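Terkitz Household Chore Cell: Safety and Readiness Checklist
Inspected 26 October 2022
Inspector: Nga Dương
Requested by: Cirkance (facilities)

Marks used: OK, FIX (before next powered run), WATCH, N/A

Section A. Paperwork

A1. Risk assessment on file: OK
A2. Risk assessment matches the chores being run: FIX
Comment: It covers wiping and folding. Tidying objects was added in January and never written in.
A3. Operator sign-off sheet current: OK
A4. Vendor claims checked against own log: WATCH
Comment: The Goselell brochure says "ready for the home." The cell's own log has 400 tidying attempts, 337 marked complete. A complete run can still include a person reaching in to straighten something, and the log has no column for that. Please add one. Until then I would not quote the figure to anyone.

Section B. Stopping the thing

B1. Emergency stop reachable from operator's seat: OK
B2. Emergency stop reachable from the other side: FIX
Comment: You have to walk the long way. I did it at a normal pace and did not like it.
B3. Stop tested on both arms: OK
B4. Arm holds position when stopped: OK
B5. Object in grip stays in grip when stopped: WATCH
Comment: Held a sponge. Did not hold a full soap bottle. In a kitchen that is a bottle on somebody's foot.

Section C. Speed and force

C1. Speed limit set in software: OK
C2. Speed limit locked against casual change: FIX
Comment: Any user account can raise it.
C3. Pinch points marked: WATCH
Comment: Labels on one arm are peeling.
C4. Gripper pads inspected: OK
C5. Chore times recorded: OK
Comment: Clearing one shelf took 94 seconds at the permitted speed. I did the same shelf in 10 and was not hurrying. The Tokgöz people say speed will come. They may be right, but I inspect what is bolted down today.

Section D. Work area and objects

D1. Breakable items removed: OK
D2. Floor beside the table clear: FIX
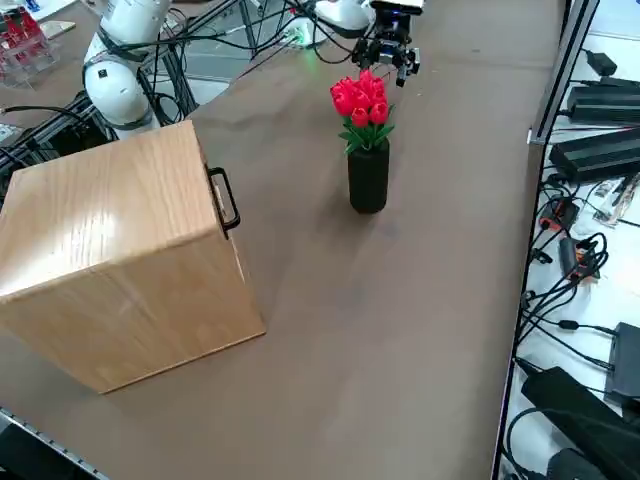 Comment on D1 and D2: Household tidying gets sold as the easy case, and I still don't see why. Every object needs a different touch, and most of a home is made of things that tip, bend or block the view of something else. The tulips are artificial, so a bad grab costs nothing, and I would want to see real stems in a vase with water before anyone says flowers are handled. The vase is also slim, and the big wooden box near it takes up a lot of the table. Plan the box move and the vase move as separate tests. As for the floor on the right, the power strips, supply boxes and loose cables need to go up in a tray or behind a cover. A cleaner would not be allowed to work beside that.

D3. Large items within rated load: WATCH
Comment: No weight written down for the wooden box. Weigh it, empty and full.
D4. Spill plan: FIX
Comment: None. Required before any test with water.

Section E. Result

Supervised runs with dry objects: allowed once the FIX items in B, C and D2 are closed.
Runs with water or glass: not allowed.
Unattended runs: not allowed.
Use in an occupied home: not assessed. I was asked for an opinion, and my opinion is no.

Send photos of the finished cable tray and the revised A2 pages to me directly. D4 can follow separately.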